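Worach Community Hall, Grodeck Street
Furniture and floor check, March
Checked by: Catalina Riquelme
Reviewed by: Mirta Bravo
Areas: dining room, side room, kitchen pass-through, back hallway, storage closet

Mark each line OK, FIX or REMOVE. Comments go under the line. Anything marked REMOVE gets a red tag and goes to the storage closet the same day.

1. Stacking chairs, dining room — OK
110 on the inventory, 110 found. Plastic feet all in place. Stacks by the stage were too high again. I took them down to the height marked on the wall.

2. Folding tables — FIX
Table 74 has a leg lock that slips when you lean on the end. It will hold a tablecloth and nothing else. Tagged, parts asked for from Núñez. The other folding tables lock and stay locked.

3. Pedestal tables — OK
Rocked each one by the edge with both hands. Center bolts snug.
M.B.: Please keep doing this by hand. The last report only said "looked fine."

4. Wooden chairs with slatted backs — FIX
Check every slat for twist and every leg joint for movement. Press on the top rail first, then lay the chair on its side and push on each leg near the end. One chair from the side room has a back leg that clicks. Glue it and clamp it overnight. No sitting on it until I have signed it off.
M.B.: Agreed. Write the date of the glue job under the seat in pencil.

5. High chairs and boosters — REMOVE (one)
Strap buckle cracked on the blue booster. The high chairs are OK. Trays wash clean and click in on both sides.

6. Floor, dining room — OK
No lifted edges. Wax buildup along the window wall, cosmetic.

7. Floor, kitchen pass-through — FIX
Mat curls at one corner and catches the cart wheels. Flip it for now. If it still curls next month, buy a new one. The Jerulura mats in the kitchen have stayed flat, so I would get the same kind.

8. Walkways and exits — FIX
Both exit doors open fully. The back hallway had a coat rack standing in the clear path. Moved it to the closet side and put tape down where it is allowed to stand.
M.B.: This is the third time for the coat rack. I will talk to the choir.

9. Posted capacity — OK
Sign reads 156 and is readable from the door. One screw missing, replaced.

10. Storage closet — FIX
Too full. The broken music stands from last fall are still in there with red tags on them. They need to go out with the next bulk pickup — nobody is going to repair them.

11. Repair kit — FIX
Out of wood glue and down to 2 clamps. Felt pads OK. Screwdriver set complete. Put the receipt for the glue in the green folder, not in the cash box.

Item 4, slatted wooden chairs
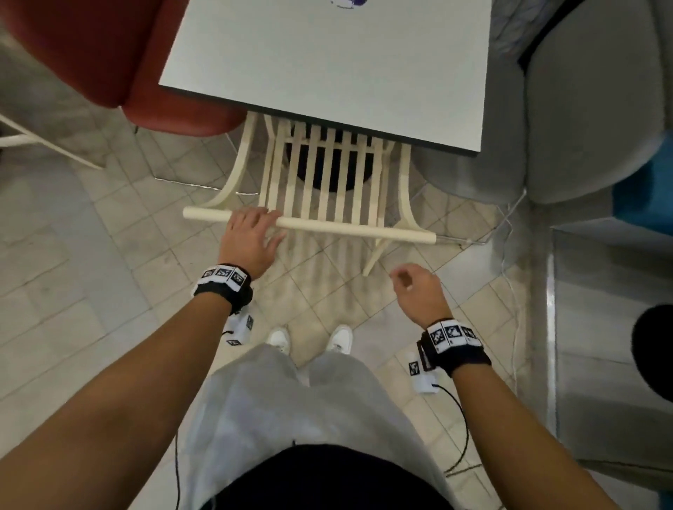
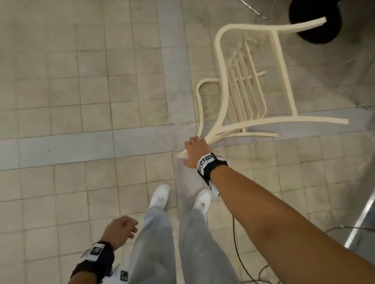
Can a chair with a red tag be used for a short event if the hall is full?
A red-tagged chair stays in the closet until the repair is done and signed for, whatever the event. Borrow from the side room first, then ask Mirta for the key to the upstairs stack.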